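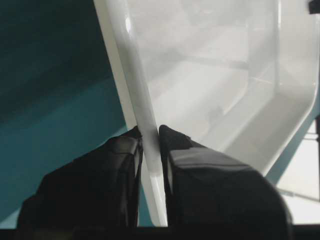
A Second Life for the Tub: Container Keeping in Ovdale Households

Print this page | E-mail this page

Project report, Material Culture of the Home, spring term
Submitted 6/8/19

1. Why tubs

The course asked us to pick an everyday object and find out what people do with it after they are supposed to be finished with it. Other groups chose blue jeans, bicycles, and wedding dresses. We chose plastic food containers, partly for sound academic reasons and partly after a bag of them fell out of a cupboard onto one of the authors.

Our question was simple. A household buys something that comes in a plastic tub. The food gets eaten. What happens to the tub, how long does it stay, and does anyone ever decide it should go?

2. How we did it

We left 100 short questionnaires in mailboxes in two neighborhoods, Raddale and Crabtree, during the first week of May. Raddale is mostly older single-family houses with basements. Crabtree is mostly apartments, where the kitchen and the storage are often the same three shelves. We got 40 questionnaires back, which our instructor called a good return and which we called a lot of typing.

We then asked to visit kitchens. In the end 19 households let us in, ten in Raddale and nine in Crabtree. At each one we asked to see where the containers were kept, counted containers and lids separately, and asked what each type was used for. Visits were planned for fifteen minutes. Several ran past an hour, mainly in Raddale, where there was cake.

3. What counts as a tub

This took up two full group meetings. We settled on any plastic container that came into the house with food in it and was kept after the food was gone. Containers bought empty, as containers, were left out. This rule annoyed some of the people we visited, who had spent real money on the matching kind and wanted it noticed.

Glass jars were also left out. One Crabtree household owned almost no tubs and a whole wall of jars. We recorded them as a low-keeping household, and they did not look at all happy about it.

4. Findings

The largest collection was in Raddale: 80 tubs, spread over a pantry, a basement shelf, and the trunk of a car. The owner had guessed she had "maybe a dozen." Low guesses were normal. Only two people guessed high, and both had cleaned out the cupboard the night before we came.

Lids were a separate problem. Every household had lids that fit nothing in the house. Most also had tubs with no lid, kept in the hope that one would turn up. We asked people to explain where the missing halves had gone. The leading answer was "my son." The second was "potlucks."

Food storage was the most common use, but it was less common than we expected. Other uses included:

- soaking paintbrushes
- screws, buttons, and one set of baby teeth
- scooping dog food
- starting tomato seedlings, with holes poked in the bottom
- sending leftovers home with guests, so as not to lose a good container

The last one came up again and again. People sort their containers by how sad they would be not to see them again, and guests get the bottom of the list. One man in Crabtree told us he judges how welcome he is at his in-laws' by the quality of the tub he leaves with. He has so far been sent home with margarine.

5. Who throws them out

Moving house was the main event that got rid of tubs. After that came a lost temper with the cupboard. Three people said they had thrown out the whole lot in one go and had started again within the month. No household had a rule for when to stop keeping them, although one had a rule that was "Dad's rule" and was not followed by Dad.

We expected the apartments to hold far fewer tubs than the houses. They held fewer, but the difference was smaller than the difference in shelf space. Crabtree residents nest theirs more carefully. Raddale residents own basements.

6. Problems with the study

The people who let students in to count their plastic are probably not typical people. We also missed tubs that were in use during the visit, in freezers we did not like to ask about, or on loan. Our counting changed slightly after the second visit, when we learned to check above the refrigerator.

We had hoped to compare our numbers with a similar project done in Sokton, but that group counted bags.

7. If we did it again

We would weigh the lids instead of matching them. We would visit before dinner or well after it. And we would return to the same kitchens a year later, with the tubs marked on the bottom, to see which ones had left and whose house they ended up in. Two households have already agreed to this. A third agreed on the condition that we bring back the tub the cake went home in.

Print this page | E-mail this page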